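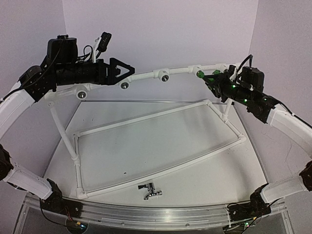 **Nermina Đorđević, Press and Documentation, Fenent**

FOR IMMEDIATE RELEASE — March

# Fenent Publishes Maintenance Routine for Its Two-Arm Plumbing Cell at Wurlow

WURLOW — Fenent has released the full setup and maintenance routine for the two-arm tabletop cell it runs at its Wurlow workshop. The routine covers the arms, the wrist cameras, the cabling and the plumbing fixtures the cell works with. It can be used free of charge by schools, repair shops and small labs that run similar equipment.

The cell has two arms mounted at the front corners of a white table, on an aluminum rail. Each arm carries a camera at the wrist. The work area is closed in with white walls and is fitted out with white plastic pipe, and the current job set includes a small chrome faucet.

Fenent wrote the routine after a winter in which the cell lost more working time to small mechanical faults than to software. Most of the faults were loose screws in the base mounts, tired cables at the wrist and pipe joints that had crept out of place.

"We had people reading log files for a whole afternoon, and the trouble was a base mount you could rock with one finger," said Elspeth Lennox, who runs the Wurlow workshop. "Now we put a hand on the hardware first."

## What the routine covers

The document has 44 checks. They are split between a short list done before every shift and a longer service done after every 1,000 cycles. A cycle is one complete task by either arm, from home position back to home position.

The shift list starts with power off. The operator checks that both bases are tight on the rail, then moves each arm by hand through its full reach and feels for grit or play at the elbow and wrist. The cable loops behind the cameras are checked for kinks and for enough slack at full wrist rotation. Fingers are wiped down and closed against a flat gauge.

With power on, the operator sends both arms to the home position and compares the camera views with a stored reference. If either view has shifted, the camera is reseated and calibrated before any work starts. The tabletop is wiped at the same time. Scuffs are left alone unless they confuse the cameras, in which case the top is sanded lightly and cleaned.

The longer service adds the following:

- Remove each base from the rail, clean the contact faces and refit with new thread locker
- Replace the wrist camera cables, whatever their condition
- Check horn screws on every servo and record any that turn
- Inspect the printed links for cracks near the screw holes
- Open the front panel and blow dust off the control boards
- Run each arm for 50 unloaded cycles and log servo temperature at the end

Any servo that runs hotter than its twin on the other arm is swapped and bench tested. Fenent keeps one spare of each servo size at Wurlow and a spare wrist assembly already wired.

## Pipework and fixtures

The pipework gets its own section. Plastic pipe is cheap and easy to cut, but a push-fit joint can turn a little each time a gripper pulls on it. The routine calls for a pencil line across every joint, so that a turned joint shows up right away. Joints that are part of the permanent structure may be glued. Joints the arms are meant to handle are left dry and replaced as sets.

Chrome parts needed a change in lighting. Glare off polished metal was causing the cameras to misjudge edges, and the team at first blamed calibration. Cristóbal Núñez, the technician who services the cell, now checks exposure with a chrome part on the table before signing off.

"If you set it up on an empty white table, it looks perfect, and then you put a faucet down and it all goes wrong," Núñez said. "So put the faucet down first."

## Trial at a second site

Mavwood, a repair training center in Saavedra, tried a draft of the routine on a cell of the same design. Its staff asked for two changes, and both are in the published version. The torque values now appear beside each step instead of in a table at the back, and the cable replacement has its own page that can be printed and kept at the bench.

"Our trainees come from plumbing and appliance repair. They are good with tools and new to servos," said Mirta Arancibia, lead instructor at Mavwood. "The draft had them flipping pages with greasy hands."

Mavwood will use the routine in its next course and will send its service records to Fenent. A section on gripper finger wear is planned once those records are in.

## Availability

The routine is available from Fenent as a printable file, with blank log sheets and a parts list. Printed copies on coated paper can be ordered from the Wurlow workshop in packs of 50.

Questions about the technical content should go to Violeta Alarcón, service engineering, Fenent. Press questions and requests to visit the cell should go to Nermina Đorđević at the Wurlow office. Visits are arranged for mornings only — the longer service is done after lunch, and the cell is powered down for it.

###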